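Steamed Bun Morning: A Small Gallery

Posted 11/12/24 in Kitchen Notes

Every household has a food that gets made whenever the weather turns gray, and ours is steamed buns. I grew up in Salinas eating them out of a paper bag on the way home from errands, and it was years before it crossed my mind that a person could make them in an ordinary kitchen with ordinary flour. My first batches were flat and a bit yellow and we ate every one of them anyway, with a lot of soy sauce. I have been meaning to put a gallery page together ever since I moved these recipes over from the old Skulance blog (if you followed me from there, hello, and thank you for updating your bookmarks!), and a steaming day seemed like a friendly place to begin.

A few notes on the dough first, for those of you who write in asking. I use low-protein flour, a spoonful of sugar, a little oil, warm water and instant yeast, and I knead until the dough feels like an earlobe, which is how it was taught to me and I have never found a better way to put it. It rests under a towel until it looks puffy and sleepy. Then it gets divided, filled and pleated, and the shaped buns rest for another 20 minutes before they go anywhere near steam. Please don't skip that second rest, even if everybody is hungry and standing around the kitchen looking at you.
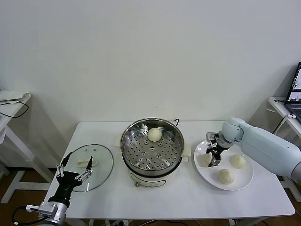 Pleating takes practice, and I would love for you to stop worrying about it. Hold the wrapper in your palm, pinch a bit of edge, turn, pinch again, and keep going around until the top closes up on itself. Some days mine come out like little drawstring purses and some days they look like they got dressed in the dark. The three on the plate have their tops nicely gathered, and the one sitting toward the back of the steamer basket is only slightly pleated, and I'd be happy to be handed any of them. Once you bite in, the pleats are gone, and you're left with soft bread and filling and a warm chin.

A word about parchment. I cut mine into squares, a little bigger than the bottom of the bun, and keep a stack in the drawer with the rolling pin. You can see a couple of them peeking out on either side of the pot. Cabbage leaves work too, and so does a light brush of oil on the metal if you've run out of everything else and the store is closed.

Leave more room between the buns than you think they need. They swell up beautifully, and two that touch will hold on to each other and tear when you pull them apart (those are the cook's buns, by the way, eaten standing at the counter). I start with cool water in the base, bring it up to a steady steam, and leave the lid alone. When the time is up I turn the heat off and wait a few minutes before lifting the lid, which helps the tops stay smooth. Lift it away from you and keep it tilted, so the drips run off to the side.

Leftovers freeze very well. Let them cool all the way, tuck them in a bag with as much air pressed out as you can manage, and steam them again straight from the freezer. My sweet bean version is in the recipe index, and the pork and scallion one will go up in April, when the scallions by the back step have come in again and I have some to spare.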